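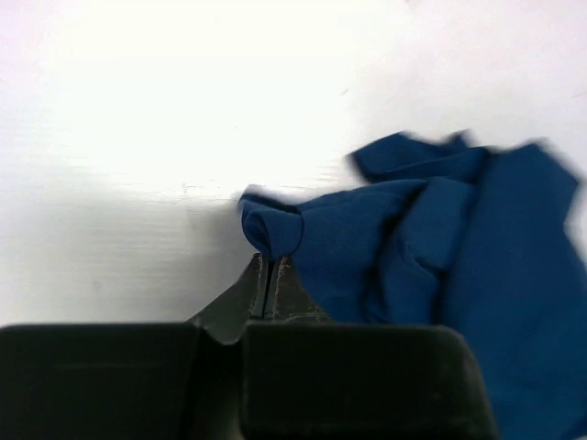 Jistberg laundromat to stay open through December

9/18/19

14 comments | 151 shares

The coin laundry on Plerano Street won't close at the end of the month after all. Owner Yavuz Taşdemir signed a short lease extension Tuesday night, a few hours after tenants from the building next door turned up at his counter with a petition. It had 603 names on it.

"I was ready to sell the dryers," Taşdemir said. "Now I have to call the guy back."

Rent on the space was set to jump this fall. The new deal holds it where it is until the last day of December — after that, no promises from either side. Landlord Faltusach did not return two calls.

For people on the block it's the only place to wash within walking distance. Next closest is 4 miles out, past the rail yard, and the bus there quits early. Padmavathi Kulkarni has been coming in on weekday mornings for nine years and said she'd started doing towels in the bathtub just to see if she could stand it. She could not.

Hours are changing though. Doors open at 6 a.m. as before but last wash is now 9 p.m., down from 11. Wash prices stay teh same. Drop-off service is gone for now, Taşdemir lost his weekend person in the summer and hasnt hired.

Neema Mushi, who started the petition, wants a longer lease before winter. Meeting with the landlord not scheduled yet. She's still collecting names — sheet is taped up by the change machine.

Share | Save | 14 comments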